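Plundeck Press to Publish Rajitha Abeysekara's Memoir of Faith After a Spinal Injury

ZILTLEY, Oct 6, 2025 – Plundeck Press has announced the publication of The Long Corridor, a memoir by Rajitha Abeysekara, the former parish music leader who lost the use of her legs following a fall and spent 274 days in hospital. The book sets out her recovery, the questions it raised about her Christian belief, and her gradual return to church life.

The Long Corridor will be available in paperback and as an audiobook read by the author. It is the first title in the publisher's new list of personal testimony.

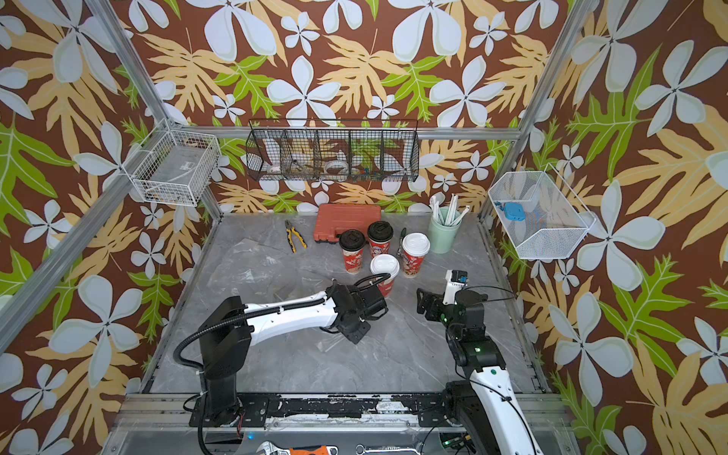
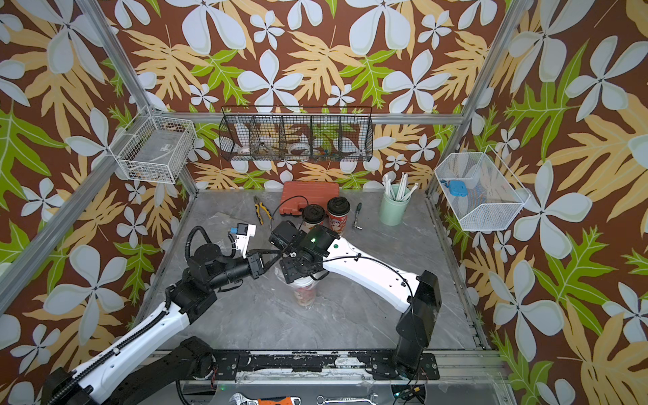 Both pictures: flower-and-leaf patterned wallpaper on a brown background, with a grey marble-patterned surface.

Ms Abeysekara was leading choir practice at her church in Ziltley when she fell from the gallery steps and damaged her spine. She was taken to the Liyanage Hospital, where surgeons operated the same night. Her family was told that she was unlikely to walk again.

In the opening chapters she writes plainly about the months that followed. She describes being unable to pray, her anger at visitors who told her that everything happened for a reason, and the strain on her marriage. She also records the kindness of a night nurse who read the Psalms to her when she could not hold a book.

"I had led worship for most of my adult life, and I found that I had very few words of my own," said Ms Abeysekara. "People wanted me to say that I was at peace. I was not at peace. I was frightened, and I was cross with God, and it was a long time before I could say so in front of anyone from church."

The middle section of the book concerns her stay at Trorkatska, a Christian retreat house offering rest and pastoral care to people living with serious illness or disability. She arrived intending to remain for a fortnight and stayed for 6 months. It was there that she began to write, at first in the form of letters to her two daughters, several of which are printed in full.

Ms Abeysekara did regain some movement, and she now walks short distances with sticks. The memoir gives this comparatively little space. Its later chapters are chiefly about friendship, dependence on others, and what she has come to understand by the word healing.

"Readers may expect the book to end on the day I stood up," she said. "That was a good day and I was very thankful for it. But I had already been given back a great deal by then, and I wanted to write about that properly."

A spokesperson for Plundeck Press said: "We receive many accounts of illness and faith, and we were struck at once by the candour of this one. Ms Abeysekara does not hurry the reader past the difficult parts. We believe her book will be of real help to those who are unwell, to their families, and to the clergy and lay people who visit them."

The publisher has also prepared a study guide for use by home groups and hospital chaplaincy teams. It is arranged in six sessions, each with a Bible reading, a short extract from the memoir and suggestions for prayer. The guide will be supplied without charge to any church or chaplaincy ordering the book in quantity.

A service of thanksgiving to mark publication will be held at Ziltley Parish Church. Ms Abeysekara will read from the book, and the choir will sing two of the hymns mentioned in it. The church has step-free access and a hearing loop. Admission is free, but places are limited to 444 and should be reserved through the parish office.

Further readings are planned for next March at churches and libraries in the area. Details will be published on the Plundeck Press website once they have been confirmed.

For each copy sold at these events, 50 pence will be given to the Trorkatska bursary fund, which helps guests who would otherwise be unable to meet the cost of a stay.

Notes to editors

Rajitha Abeysekara was born in Kandy and has lived in Ziltley since childhood. She taught music in primary schools before becoming music leader at her parish church. She is married with two daughters.

Plundeck Press is an independent Christian publisher of biography, devotional writing and resources for small groups.

Review copies, extracts for reproduction and interviews with the author may be requested from the Plundeck Press publicity office. Requests for interviews should state the preferred format and the intended date of publication or broadcast.

ENDS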